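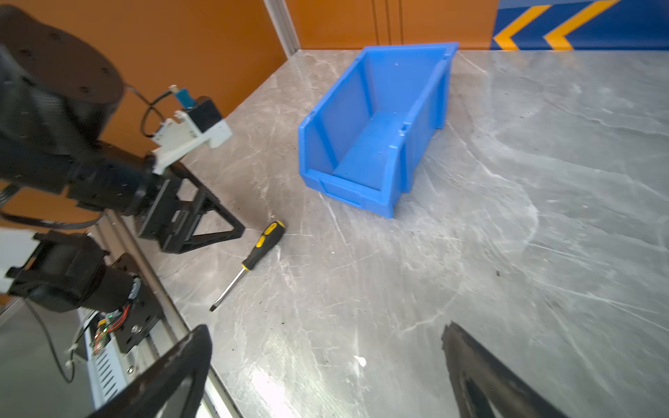 Investors in Brostum want the company to build a cheap product, and they want it soon. The stock lost 9% after the April earnings call, and most of the questions on that call were about one thing: when will the company sell something below $102? I think management is right to wait. Brostum makes connected tools for small repair shops, and its customers are careful with money but they are not looking for the lowest price. A shop owner can already buy a plain flat-head screwdriver with a black and yellow handle and a blue plastic bin to keep it in, and there is very little profit in either. Brostum earns its money from the software that comes after the sale.

The rival Emus shows what can happen. It cut prices two years ago and won many new buyers, but few of them paid for the service plan. Its margin became thin, and the new sales did not repair it.

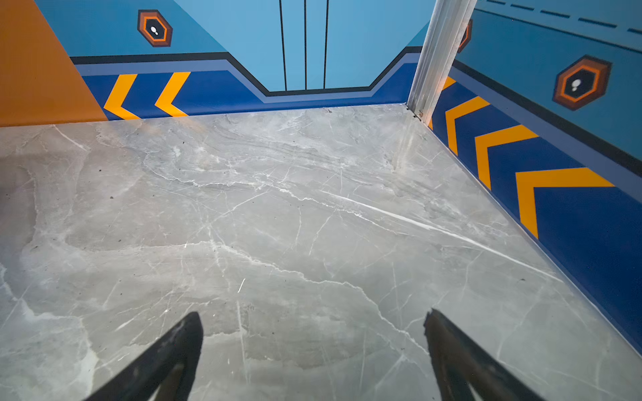 Pale veins cross a gray marble-patterned surface.

Elvira Yupanqui, who follows the sector for the research firm Immont, expects Brostum to add 743 shops to its service plan this quarter. "The Street looks at the price of the box," she told me. "I look at who is still paying in the second year."

There is a risk, of course. Trình, the smallest of the three companies, has promised a low-cost model, and it could take some first-time buyers. I would watch the renewal rate before I worry about it. If that number falls, the argument for a cheaper product becomes stronger — and I would have to change my mind about the shares.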